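Projet de deuxième année : apprendre à un robot à deux bras à ranger des cubes

Romana Šťastný, Marek Ševčík, Hussam Mansour
Encadrant : Norbert Skála

3. La collecte des démonstrations

Bon, c'est la partie qui nous a pris presque tout le mois d'avril, alors je la raconte en détail (c'est Romana qui écrit, les deux autres ont relu). Au départ on voulait tout faire à la main : on prend les poignets du robot, on guide les bras, et le logiciel enregistre les angles des articulations. Sur le papier c'est très simple ! Dans la pratique il faut être deux, un par bras, et Marek et moi on n'allait jamais à la même vitesse. Et puis nos mains passaient sans arrêt devant la caméra de tête, donc pour un modèle qui apprend à partir des images, c'était fichu. On a gardé 6 essais de cette période, juste pour comparer.

On est donc passés à la téléopération. L'opérateur tient deux petits bras de commande, le robot recopie ses mouvements, et les pinces suivent l'ouverture des gâchettes. Hussam a écrit la passerelle entre les commandes et le robot, qu'on a baptisée Elell (ne cherchez pas, c'était le nom de son dossier de test et c'est resté). La première version avait un retard vraiment pénible, on fermait la pince et on avait le temps de douter avant qu'elle bouge. En sortant l'enregistrement des images dans un processus à part, ça allait déjà beaucoup mieux.
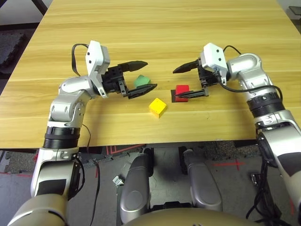 Figure 4 – Les trois cubes entre les deux bras, vus depuis la tête. Le vert est entre les doigts ouverts de la pince gauche, le rouge sur le petit tapis noir.

La consigne pour chaque démonstration : amener les cubes un par un sur le tapis noir, puis les remettre sur le bois, dans un ordre tiré au sort. On s'est vite rendu compte que chacun avait son style. Moi j'arrive toujours par-dessus, Hussam arrive plutôt de côté, et Marek ouvre la pince en grand beaucoup trop tôt. M. Skála nous a conseillé de ne pas trop uniformiser, mais de noter à chaque fois qui pilotait, et ça nous a bien servi pour la partie 4.

Au total on a enregistré quelque 400 démonstrations, et on en a jeté pas mal : cube poussé hors de portée, pince refermée dans le vide, ou simplement quelqu'un qui éternue en plein mouvement (c'est moi). Pour le tri, on relisait tout en accéléré le soir, vers 18 h, avec un tableau partagé où on mettait « oui », « non » ou « à revoir ». La colonne « à revoir » est encore assez longue, je l'avoue.

Si on devait recommencer, on écrirait le script de tri avant de collecter, et on ferait des pauses plus courtes mais plus fréquentes, parce qu'au bout d'une heure de pilotage les gestes deviennent franchement brouillons. La liste complète des essais conservés est en annexe B.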